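# Pesine Grasp Planner

Pesine is software from Cititell for robot arms with a parallel gripper and a small camera at the wrist. It looks for soft and uneven items, such as shoes with laces, and gives your controller a pose for the fingers.

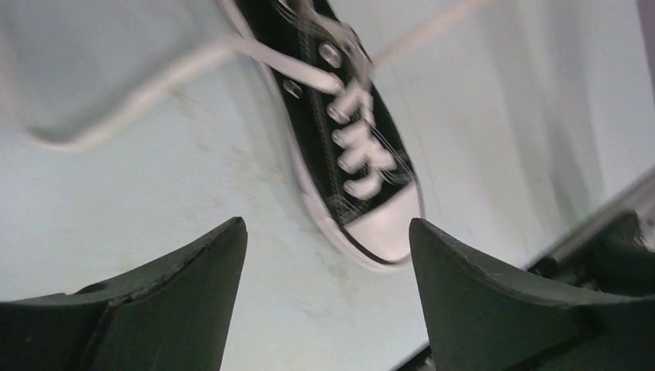 ## What it does

Planning is made in two stages. In the first, Pesine finds the body of the item and separates it from the thin parts, for example a long loose lace. In the second, it searches for places where both fingers can close without catching these thin parts. Each candidate receives a score, and you decide in the settings how low a score you still accept.

Motion blur is a common problem with wrist cameras. Pesine measures the sharpness of every picture and can ask the arm to wait before it plans. White rubber on a pale table is also difficult, so the edge detector has a separate mode for low contrast.

## What you need

- A wrist camera with a known calibration file
- A gripper with two fingers, and a model of the finger tips (pointed tips are supported)
- The Hnatiuk bridge, if your controller does not accept poses over the network

## What is included

- License for 2 arms
- The planner, the viewer and the log player
- A set of 418 recorded approaches for testing your settings offline
- Support by e-mail from our office in Zollivdale

Version 3 is delivered from November. Users of version 2 can keep their calibration files, but the score limits must be set again. Please write to us before ordering if your gripper uses suction, as this is not supported yet.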